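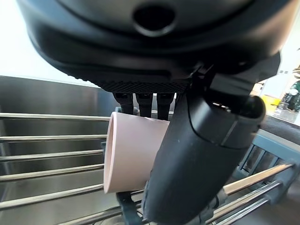 1/ Right, I've now read the joint statement from the Ilten talks twice, once with coffee and once without, and I'm still looking for the breakthrough the evening bulletins promised me. A thread, and a long one, sorry.

2/ For anyone who's had better things to do: two foreign ministries that have barely spoken since the spring sent delegations to Ilten, shut the doors for a day and a half and came out with 883 words. "Historic", said one spokesman. "Frank and useful", said the other.

3/ Those are very different words. If you've followed these things for any length of time you'll know "frank" means someone raised their voice. I don't mind that. I mind being told in the same breath that relations have turned a corner.

4/ The bit that's being quoted everywhere is the promise to reopen the crossing at Cetent. Go and read the sentence. The sides "expressed readiness to consider the conditions under which" it might reopen. Readiness to consider conditions. I've had firmer commitments from my landlord.

5/ And Cetent was never fully shut. Lorries with the right stamp have been going through all along, 18 a day by the customs notice put up in July. What people want is the foot crossing, so they can see their families, and the foot crossing isn't in the statement at all. I searched for it. I searched for "pedestrian" too.

6/ Then there are the 500 permits. These were on every front page this morning as though they'd been printed and handed out. The text says a list of up to 500 names "may be exchanged". Up to. May be. Exchanged between whom? It doesn't say which office, and last time the list sat in a drawer because each side said the other had to stamp it first.

7/ A few of you have already told me I'm being sour and that talking is better than not talking. Fine, yes, I agree, I've never said otherwise. I'd like them to talk more often and announce less.

8/ Hooman Nikzad, who led one of the delegations, gave the closing remarks and I'll give him this, he was careful. He blamed the poor state of things on "domestic pressures elsewhere", which everyone in the room took to mean the other side's parliament. He didn't mention his own, which has voted down two deals he brought home.

9/ This is an old move and a handy one. If the trouble is always the other lot's internal politics then you never have to change anything yourself, you just have to look patient. Both capitals do it. They take turns.

10/ It's also partly true, and that's the annoying thing about it. The other side's coalition does hang on a handful of members who'd walk out over Cetent. But those members were there when the talks were agreed. Either their government squared them beforehand or it didn't, and I've seen no sign that it did.

11/ Best thing I've read so far is Forough Taheri's note for Pettigrew. She puts this statement next to the last three and marks the phrases that have been carried over. It's most of the page. The paragraph on prisoners is word for word the same as last time, down to a comma in the wrong place.
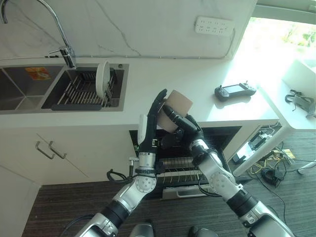 She's kinder about it than I am. Her view is that repeating a line keeps it alive, and that a paragraph which drops out is much harder to get back in. I can see that. I'd just point out that the prisoners have had the same paragraph three times now and are still prisoners.

12/ Where I think she's right and most of the coverage is wrong is on who wasn't there. No one from either defence ministry. You can't reopen a crossing guarded by soldiers without asking the people who give the soldiers their orders. Last year they at least sent a colonel to sit at the end of the table and look bored.

13/ Someone's asking whether the closed session matters more than the public text. It might do! That's always the answer, isn't it: the real progress was made in private. It can't be checked, so it can't be wrong, and whoever is selling the talks gets to say it with a knowing look.

14/ I'd take it more seriously if the two accounts of the closed session matched. One side says it ran for three hours and covered "the full range of issues". The other says it was a courtesy meeting before dinner. I don't think those are the same meeting.

15/ Now Flastero. This got one line near the bottom and hardly anyone has picked it up, and to my mind it's the only real news in the document. The sides "note the interest of third parties in the resumption of ferry services to Flastero".

16/ Third parties. Plural. There's only one I know of with any money in that harbour, and its ambassador flew into Ilten the night before the talks for what his office called a private visit. To Ilten. In the rain. I've been to Ilten and I can tell you what there is to do there in the evening.

17/ So my guess, and it is a guess, please don't screenshot this as if it's a leak, is that the meeting was put on to keep an outside lender happy. Both governments need the harbour loan. The lender wants to see them in the same room. They've been seen in the same room.

18/ I could be wrong about that. I was wrong in the spring, when I said there'd be no meeting before the budget, and a couple of you were very prompt in reminding me. But ask what each side gave up to be there. I can't find anything. When neither party pays for a deal, I start wondering whether there's a deal.

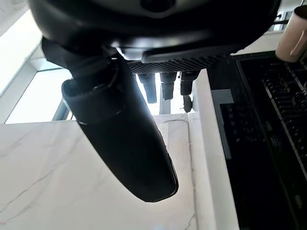
19/ Things I'd want to see before I use the word "thaw", in no special order. Consular staff back at their desks. At the moment one consulate has a guard and a phone that rings out, and if you need papers you have to travel to a third country for them.

20/ A named person in charge of Cetent on each side. With an office. The statement sets up a "contact mechanism", and we've had those before, the last one was an email address that bounced by the autumn.

21/ The trade figures published again, by both. They stopped within a week of each other and neither has explained it. You'd think it would be an easy one to fix if relations were half as warm as the handshake.

22/ And the radio people let back in. Two stations lost their permits to report from across the border and I've not heard one minister asked about it. Probably because the people who'd ask are the ones without the permits.

23/ Reply to the person saying I should "read the room": the room was a hotel conference suite and the press were kept in the car park until the statement was ready. Questions were limited to four, and two of those went to state television, who asked how pleased everyone was.

24/ On the crowd. State TV said 1000 people lined the road to welcome the delegations. A friend who lives on that road says the schools had been let out early and told where to stand. I wasn't there so I'll leave it at that, but it's the sort of number that arrives before the crowd does.

25/ I'll correct something from further up. I said the foot crossing isn't mentioned. A reader points out that the annex refers to "humanitarian passage in agreed cases", which could cover it. True, it could. It covered it last year as well, and the agreed cases were funerals, if you could prove the death in time. Few could.

26/ That's what gets lost in all the talk of corners being turned. There are people on both sides of Cetent who plan their lives around these statements. They hear "reopen" on the news and they ring their sisters. Then it's quietly explained that readiness to consider isn't quite the same, and they ring them again.

27/ If you want a cheerful version, Taheri does offer one at the end of her note: a next meeting has been pencilled in at deputy level, and deputies tend to get through more than ministers because there are fewer cameras. I'd put some weight on that. I'd put more on it if there were a date.

28/ Nikzad was asked for a date on his way to the car and said "when conditions allow". His opposite number's office says the ball is in Nikzad's court. So that's going well.

29/ Muting this for the evening, I've got a dinner to cook. If anyone has the full annex in the original language, and not the tidied-up version on the ministry site, please send it over. The page numbers on the one I've got jump from four to six and I'd quite like to know what was on five.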